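About Kenham

Kenham is a small workshop in Lurnley that repairs and takes apart used office computers. Deming Su and Xiuying Han opened it with two benches and a rented van. Today we are 17 people, and for the last two years we also try to answer a question our customers like to ask: can a machine do this work yet?

Our answer is: partly. A robot can pick up a screw when the screw is where it should be. It can pull a memory module if both latches are already open. But old computers come to us bent, dusty and full of cables that somebody tied in his own way, and there a person is still much faster. In April we gave the same job to Anqi Duan and to the robot arm. She needed 32 seconds to free a processor from its socket. The arm needed 281, and we had to help it one time with the lever. 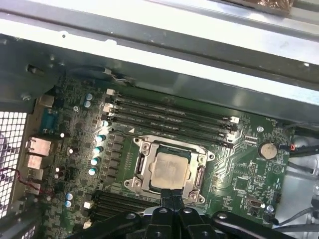
We do not say this to complain. The lever is a good teacher — it needs a small push down, then to the side, and only then up, and our people do it without thinking. Davoud Hashemi writes the programs for the arm, and he sits one morning every week at the bench with a screwdriver, so he does not forget how the work feels in the hand.

Customers also ask us about laundry and dishes. We have no experience there, only opinions, and Jianhua Xiong will gladly share his if you come for tea.

The workshop is open to visitors in the afternoon, from two o'clock. Please ring at the side door, the front one is for deliveries.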